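September 4, 2020 — glue line creep, batch 2

Pulled the lap joints off the dead-load rack this morning. All specimens are red oak on red oak, PVA from Varnari, clamped overnight, hung at 50 lb. Batch 1 was spoiled by a shelf heater left on, so those numbers stay out of the table.
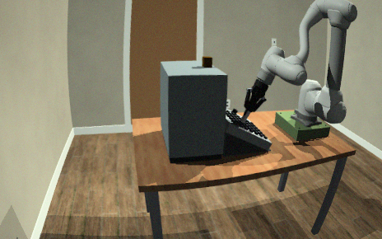
Wooden table, gray box left of center.

Readings are slip at the scribe line, taken with the Dutel loupe. The planed faces moved less than the sanded ones. Spread within the sanded group is wide enough that I don't trust its mean. Guadalupe re-read the sanded set without seeing my figures and landed within one division on all but 11L, which has a ragged scribe.

Open time was held to 11 minutes for both groups. Humidity in the rack bay drifted up after lunch — log sheet is clipped to the rack. 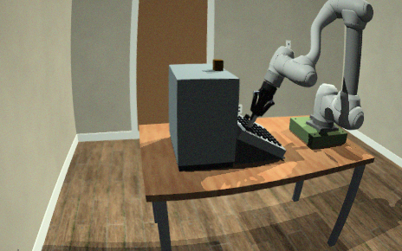
Does the load need to come off before reading?
Leave it on. Unloaded joints recover a little in the first hour and the slip reads low.

Squeeze-out was scraped on one side only, per the Hinojosa sheet. I would scrape both next time. The bead on the unscraped side hides the lower end of the scribe and costs time at the loupe.

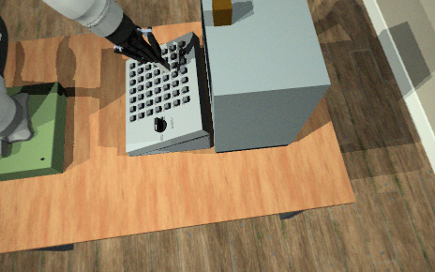 Second item is the clamp pads. The cork ones have taken a set and no longer spread pressure to the corners; carbon paper shows a pale band at both ends. Replaced with rubber from the Sitow order, some 20 left in the drawer. Pressure print with rubber is even out to the edge. Cork pads are in the scrap bin, do not put them back on the rack.

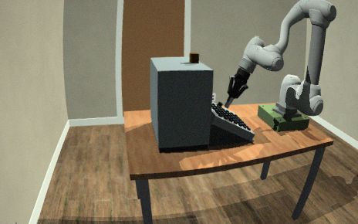
Gudrun Thiele thinks the sanded spread is dust left in the pores, and wants the next lot wiped with a tack cloth and blown off before glue-up. Fine by me. Half wiped, half as is, same board, same clamp day.

To do: new scribe blade, move the hygrometer off the outside wall, ask Refugio for straight-grained stock. Long-term set stays loaded until December.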